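Jewellery box

A jewellery box, also called a jewel case or, when small, a trinket box, is a lidded container for the storage of personal jewellery. It differs from a plain box in being lined with a soft material and divided inside, so that pieces are held apart and do not scratch or tangle. Most examples for home use are small enough to stand on a dressing table or shelf. Larger forms with drawers are usually called jewellery chests, and tall free-standing ones jewellery cabinets or armoires.

Terminology

The spelling "jewelry box" is usual in American English. In the trade, "box" tends to mean any hinged container for several pieces, while "case" is used both for travel versions and for the small square containers in which a single ring, pendant or pair of earrings is sold. The part that lifts out of a larger box is the tray. A tray may rest on a ledge inside the base or directly on the partitions below it.

Construction

The body, known as the carcass, is commonly made of wood, fibreboard or stiff card. It is covered outside with leather, imitation leather, cloth or paper, or is left bare and polished if made of good timber. The covering is turned over the rim and glued down before the lining is fitted, which hides the raw edge. Boxes for the middle of the market are most often covered in imitation leather in a single dark colour, with a pale lining.

The lid is hinged along the back edge. Hinges are of two kinds: metal hinges fixed with pins or screws, and a continuous strip of the covering material that acts as a hinge by itself. A stay or ribbon may be added to stop the lid from falling backwards. Where no stay is fitted, the hinge is made stiff enough to hold the lid upright.
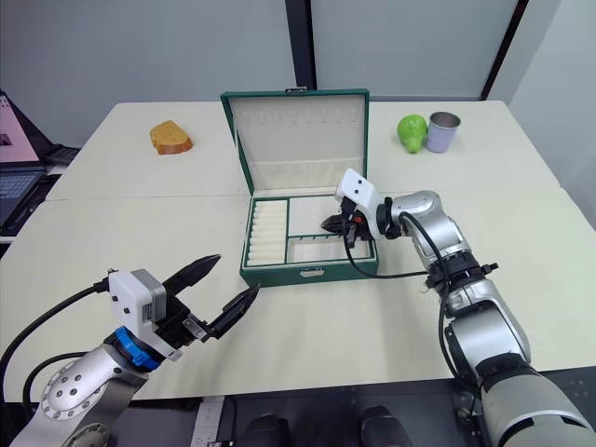
The fastening is placed at the middle of the front edge, and its type depends on how much security is wanted. A simple clasp holds the lid shut and gives no protection against theft. A lock with a key gives a little more, although the body of such a box is seldom strong enough for this to matter. The two halves of the fastening are fitted separately, as on the green box shown, where a small metal clasp is attached at the top edge of the raised lid and a silver latch plate is fixed to the front face of the base. The halves must line up when the lid is down, and a lid that has warped will often fail to close for this reason before any other fault is noticed.

Interior arrangement

The interior is planned by type of jewellery. The usual fittings are as follows.

Ring rolls. Parallel padded rolls set close together, with the ring pushed into the gap between two of them. The rolls grip the band and leave the setting standing clear. They are normally placed to one side of a tray, in a compartment of their own.

Open compartments. Flat-bottomed spaces for bracelets, watches, brooches and boxed pieces. Dividers may be fixed or loose. Loose dividers allow the owner to change the size of a compartment but tend to lift when a heavy piece is pushed against them.

Hooks and pegs. Short fittings set in a row, on which chains are hung or around which they are passed. In a shallow tray they keep the clasp end in place while the rest of the chain lies in the compartment. In tall cabinets the chain hangs at full length.

Lid slots and pockets. Slots in the lid lining take hanging items, while a pocket of gathered or flat cloth is used for loose chains. Fittings in the lid are limited by depth, as anything placed there must clear the contents of the base when the lid is closed.

Lift-out tray. A shallow tray sitting over deeper compartments. It makes use of height that would otherwise be wasted and can be carried to a table or mirror for choosing pieces.

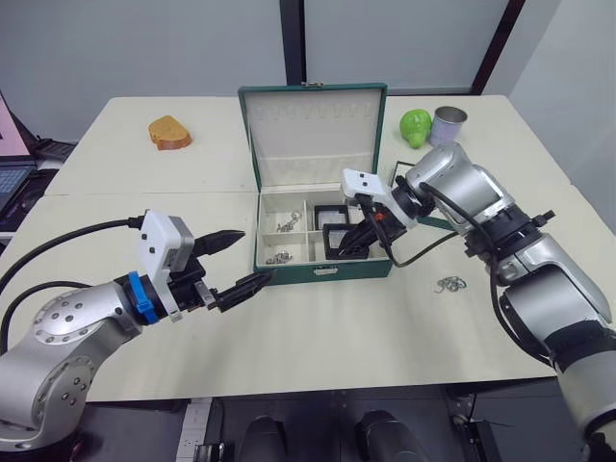 Compartments in the base below a tray are normally deeper and fewer than those in the tray itself. They are suited to thick bracelets and to pieces kept in their own small cases. The usual practice is to place items worn daily in the tray and the remainder underneath.

Lining materials

Velvet and velveteen were long the standard linings. They have largely given way to flocked plastic, suede-effect cloth and brushed synthetics, which cost less and shed fewer fibres. Padding of foam or wadding is placed beneath the cloth in the lid and under rings. White and cream linings make small stones easy to find but show marks left by tarnished metal.

Linings sold as tarnish-resistant are treated to absorb sulphur compounds from the air. They slow the darkening of silver without preventing it, and their effect falls off with age. Small sealed plastic bags may be used inside the box for silver that is rarely worn.

Packing and care

Chains are fastened before being put away, as an open chain knots more readily. A fine chain is either hung or laid in a loose coil with its pendant on top. Pieces set with hard stones are kept apart from plain gold and silver, which they scratch. Pearls are kept out of closed plastic bags.

To clean the interior, the box is emptied and any tray is lifted out. 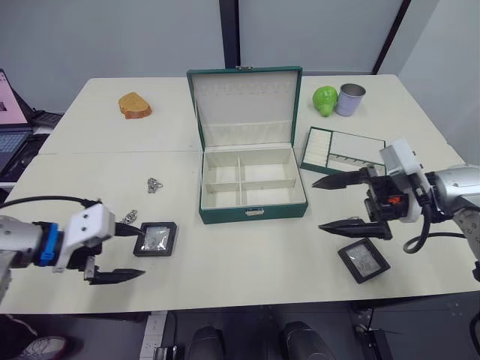
Cleaning the lining

Dust is removed from flat areas with a soft brush, worked from the back of the box towards the front. Gaps between ring rolls are cleared with a dry cotton bud. Water is avoided on card-bodied boxes, where it loosens the glue and raises the lining at the corners. The box is left open to air before it is filled again.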